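Clear plastic remains awkward for robots. Depth sensors tend to read straight through it, and a thin wall can vanish against a pale table. At Prostomeo's laboratory in Sundville, Yulan Shao's group has dropped the depth sensor altogether and trained its policy, Du, on colour video recorded with hand-held grippers.

The training set holds 3656 demonstrations of opening, closing and moving see-through containers. Each was recorded from the gripper's own viewpoint, so the policy learns from the same view it will have when mounted on an arm.
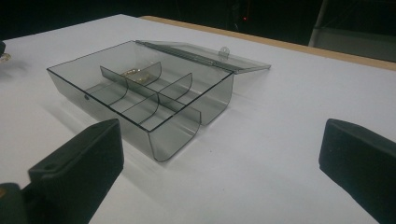

Shadows matter more than the group expected. When the lighting was made diffuse enough to remove them, failed grasps rose from two to 13 in each block of trials -- most of them at the lid. Shao's reading is that Du locates an edge partly by the shade it casts. A second test, on the Pastska arm, is planned for June.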